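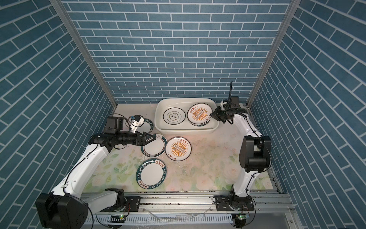 Rornell's party lending room gets a bigger home on Javier Street

Anyone who has ever tried to feed a houseful of relatives from a cupboard that holds eight plates will be glad to hear that the Rornell lending room, which has spent its whole life so far squeezed into a back office at the public library, is moving this February to the old Skellavero shoe store on Javier Street. The new place has big front windows, a ramp at the door, a proper sink and (this is the part that got the loudest cheer at last month's library meeting) parking right behind the building.

For those who haven't yet had the pleasure, the lending room works the way the rest of the library does, only with dishes. You bring your library card, you tell the person at the counter how many people are coming, and you go home with plates, glasses, serving spoons, tablecloths, washbasins, coffee urns or whatever else the day calls for. You have it for a week. Then you wash everything, bring it back, and somebody else's graduation or baby shower or funeral lunch gets its turn.

Last year the room made 1,227 loans, a record by a long way, and the most popular item was the plain white dinner plate. The library owns 900 of those now, and there were stretches in May and June when every last one of them was out in somebody's backyard.

"We'd have a family at the counter asking for sixty plates and we'd be on the phone to another family asking if they were done yet," said Rhea Manalastas, who has run the lending room since it opened and who met us among a great many cardboard boxes. "People were so nice about it. One lady washed hers at ten at night and drove them straight over to the next party. But that's no way to run things, and I was starting to feel bad about how often I called her."

The trouble was never really the number of plates, she explained, though more are always welcome. It was the room. The back office at the library has one door, one narrow counter and shelves that go up higher than most of us can reach, and on busy afternoons the line to pick things up got tangled with the line to bring things back. Strollers had to wait in the hallway. So did anybody with a cart. The coffee urns lived in a closet by the children's section, which meant that story time was now and then interrupted by a man carrying an urn.

The Skellavero store has stood empty for the better part of three years, ever since the family closed up and moved to be closer to their grandchildren, and plenty of folks in town have fond memories of being fitted for school shoes there. The long wooden benches are staying. So is the foot-measuring stool, which Manalastas plans to keep by the window for kids to sit on while their parents sort through tablecloths. The old stockroom shelves, built for shoeboxes, are just the right depth for a stack of dinner plates, and she showed us this with a good deal of pride, sliding a stack in and out several times.

The city is renting the building at a reduced rate for the first two years. The library's own budget will cover the lights and heat, and the move itself is being paid for out of a fall fundraiser, the soup supper that Ramia Bakery put on in its parking lot. You may remember that one for the rain. The bakery sold 200 tickets, ran out of lentil soup in the first hour, and finished the evening on grilled cheese, and nearly everyone stayed anyway, packed in under the awning.

With more room will come a few new things to borrow. Folding chairs are at the top of the list, because people have been asking for them since the very first week and there was simply never anywhere to put them. There will also be 16 long tables, a set of outdoor string lights, two roasting pans big enough for a large turkey, and a small shelf of cake stands donated from the kitchen of a Rornell caterer who is retiring this winter. Canning gear will be available in late summer, and Manalastas would like to hold a couple of evening sessions then for people who have never put up tomatoes before and would like some company while they try.

The rules will stay much as they are. Loans are free with a library card, and cards are free to anyone who lives or works in town. A broken plate costs a dollar to replace, and you're asked to just say so when you return the rest. Things should come back clean and dry, please, and tablecloths don't need ironing, although it seems that quite a few people do it anyway. Big orders — anything for more than fifty guests — should be made two weeks ahead if you can manage it. Funerals are the exception, and always have been. For those, you can call any time the library is open and the staff will find you what you need.

To get everything packed and across town, the lending room will close for the first two weeks of February. If you have items out now, you can still drop them at the library's main desk through the end of January, and after that they should go directly to Javier Street, where there will be a bin for small things just inside the door. Anybody planning a party for the middle of the month is encouraged to pick up early, and the usual one-week limit will be stretched to cover the closure.

There will be an open house once the shelves are full, starting at 4 p.m. and going until the cookies are gone. Ramia is baking them. Coffee will be poured from the library's own urns, and guests will be able to look over the tables and chairs and put their names down for spring and summer dates, which tend to go quickly.

Manalastas is also looking for serving bowls. Large ones, any color, no chips. They can be left at the main desk with a note saying they're for the lending room.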